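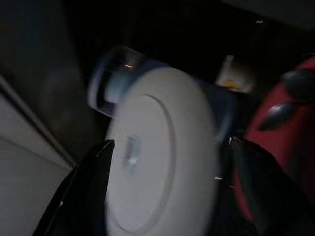

Photo: Wilma Wuyts

Getting price sticker glue off the bottom of plates

Asked November 19, 2022

I bought a mixed lot of secondhand dishes in September from the Smits shop in Prukuncombe, mostly white plates and some glasses. Every piece has a label on the base. The top layer of paper peels off but the glue stays behind and now has gray fuzz stuck in it. The dishwasher made it worse. I have tried hot water and a fingernail. Is there something that works on the unglazed part too? I don't want to use anything I can't eat off later.

3 answers

Answer 1 – accepted
Cooking oil. Put a few drops on the glue, spread it out and leave it for half an hour. Then scrape with an old plastic card and wash with dish soap. If some is left, mix oil and baking soda into a paste and rub it in with your thumb.

Keep the oil off the unglazed ring the plate stands on. It soaks in and can leave a yellow mark. For that part use rubbing alcohol on a cotton pad, hold it there for a minute, then wipe. Wash the plate twice afterward.

A hair dryer also works if the sticker is still whole. Warm it until the corner lifts and pull slowly. Don't do this on thin glass – it can crack if you heat one spot. For glasses I just soak them in warm soapy water overnight.

I cleared out my aunt's place in Ondasitz last year and had 146 pieces to do. Oil handled nearly all of them. The old paper labels were easier than the shiny ones.

Answer 2
nail polish remover, takes 10 seconds

Comment: Fine on plain glazed plates, but test it first if there is any gold or painted trim. Also open a window.

Answer 3
I use a razor scraper held almost flat. It is fast but it can leave gray metal lines on white glaze. Those come off with a powder cleanser, the kind for sinks. Go easy, it dulls the shine if you scrub hard.

Do the plates before you put them through the dishwasher again. Once the glue has been through a few hot cycles it gets hard and you will need two or three rounds of whatever you choose.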